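The Year I Stopped Buying Desks

I've owned 6 desks since college, and I blamed every one of them for my bad posture, my late bills and the novel that never got past page two. Then last January I moved to Draronby, into an apartment so small that the desk had to go where the couch should be, and I finally had to think about what a desk is for.

Mine came from Evel, a secondhand place out past the bus depot that smells like floor wax and old radios. I paid $442, which made me feel a little sick (my first one was free, off a curb!). But I loved it right away, and I've eaten almost every dinner at it since.

The funny part is how fast a desk fills up. Mail goes down first, then the mug, then whatever you were fixing when the phone rang. I used to clear it all off on the first of the month and feel like a saint until lunch.
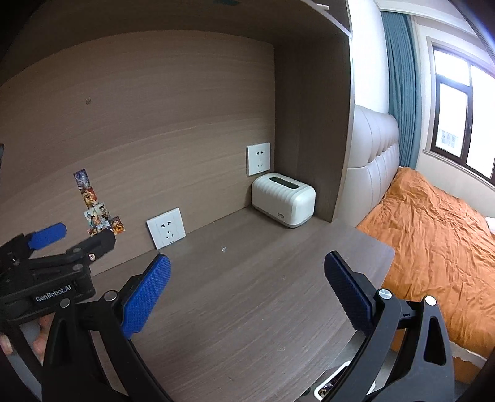
What I Do Now

I leave it alone, mostly. I keep one patch clear, big enough for a notebook and both elbows, and the rest can do what it likes. My neighbors in the Drindimum building swear by trays. I tried trays. I ended up with messy trays.

The novel is at 4,000 words, by the way, and I wrote the last page on the kitchen floor.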